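To: Plitirton Robot Builders list
Subject: Re: Two arms on one base - how do you route the gripper cables?
Date: 11/05/2022

On the Plitirton list, the Godby workshop wrote:
> We've got our second arm mounted at last and the cable to the
> gripper snags every time the wrist turns past halfway. We tried
> tying it tight along the forearm but then it pulls at the plug.
> How much slack do you leave? And does anyone run two arms off
> one supply, or is that asking for trouble?

Hello all,

So pleased to see another two-armed build on here! I had exactly this snagging back in March and went through a whole bag of cable ties before I was happy.

Slack first. I leave a proper loop at the wrist, big enough that I can turn the joint by hand from stop to stop without the plug moving at all. Turn it by hand with the power off and watch the plug, not the cable. If the plug so much as twitches, add another 10 mm and try again. I tie the cable down once, below the loop, and leave it alone after that. The loop looks terribly untidy and I've grown rather fond of it.

Do check that the loop can't reach the floor when the arm is right down. Mine could, and I ran over it with the base - twice.

On the supply, I started with both arms on one and it was fine until they lifted together, when the left one would sag and the controller reset itself. Two separate supplies cured it. The second was a Bako unit I already had in a drawer, so it cost me nothing but an evening's soldering. I've also put a 3000 ms wait between waking the left arm and waking the right, and start-up has been lovely and calm ever since.

I'm driving both arms with the Kultitz scripts from the list archive, with the speed limit set to 50 per cent. I did try 70 and the wrists shook so much on stopping that the head camera was useless for a moment. At 50 it still blurs when the base is rolling, but I can live with that.

Next job is the children's table. I want it to pick small things off the top and drop them in a bowl, which means getting the approach right so that neither arm clips the chair.

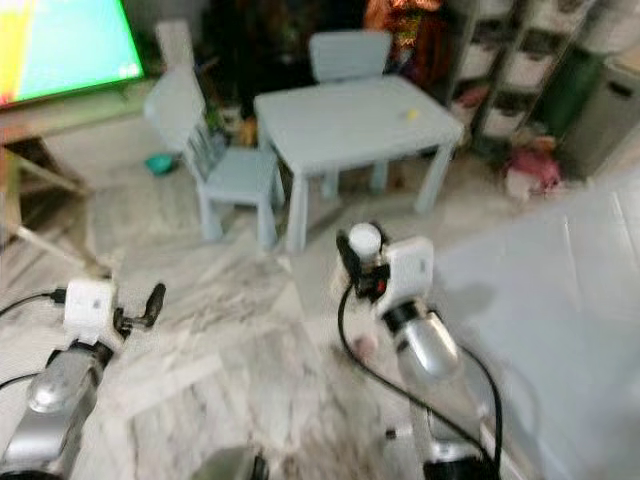

Plitirton list moderator

The yellow thing on the table top is the sort of size I'm after. The nearer chair is going to be the awkward one for the left arm, so I may bring the robot in further to the right and let that arm do the reaching.

Has anyone got a good way of padding gripper fingers so they hold something small without flicking it away? I've tried bicycle inner tube, which grips well but comes unstuck after a few goes. I'd love to hear what the Godby lot are using too, and please do post again once the loop is in!

Happy building,
Plitirton list moderator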